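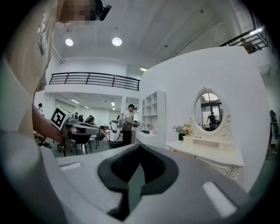

4.2 Surfaces and what settles on them

Figure 3. The shared studio, with the counter, the open cubbies and, against the partition, the carved white vanity table.

Furniture in shared rooms is bought for one purpose and used for another. Of the 405 placements we logged at Vanholm, 67 ended on the counter, whose official job is to be kept clear. The cubbies beside it (Figure 3) drew 45 – a modest showing for furniture that does nothing but wait for objects. A small plant held its place on the counter, which is more than can be said for our coding scheme. Tse's category "decorative, not for use" was written with the vanity table in mind, and it lasted until March.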